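Panard – a little word list of laundry and stain terms

README, last touched Wednesday, February 16, 2022

Hi, and thanks for opening this file instead of going straight for the CSV like I would have. Panard is a list of words people use when they talk about washing clothes. I started it because my grandmother's recipe box had a whole section of stain cures in it, and half the words meant nothing to me. Bluing? Mangle? "Turn the collar"? So I started writing them down, and then I started asking other people, and now it's a data set, I guess.

What's in the folder

panard.csv is the main file. One row per term, tab separated (yes, I know what the file ending says, I'm sorry, too many people have scripts pointing at it now).
sources.txt tells you where each term came from.
maybe.csv has 31 terms I couldn't pin down. Please have a go at them!

The columns are term, meaning, fabric, region, source and note. Fabric is blank when the word works for any kind of cloth. Region is wherever the person who gave me the word grew up, which may be a long way from where they live now. If you plan to make a map out of it, read that sentence again first.

Where the words came from

A lot of them came out of old household booklets I picked up at yard sales in Fesden. Another big chunk is from talking to people while their clothes went around, mostly at the laundromat on Sarmiento, where I did my own wash every week anyway. People have strong feelings about vinegar. I wrote everything down in a notebook and asked each person before I put their words in. No names are in the file.

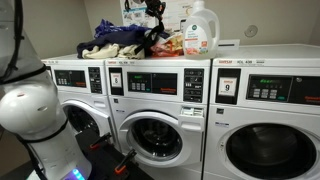 The last batch came from Bienvenido Ocampo, who sent me 70 terms in one long email, most of them from his aunts, with spelling notes and everything. I typed those in over a weekend in May and I'm still finding typos, all mine.

Things to watch out for

Meanings are in my own words, and I'm not a textile person. "Scour" has three rows and I think two of them are the same thing. There are 13 terms with a question mark in the note column, and those are guesses – good guesses, but guesses.

Please don't use the stain cures as advice. Some of the old ones call for stuff you shouldn't have in your house, let alone mix in a bucket.

Using it

Take it, change it, print it on a tea towel. If you share your version, say it started with Panard and link back to the Celness page where the files live. Fixes and new words can go in the comments there. I check them on Sunday nights, usually while folding.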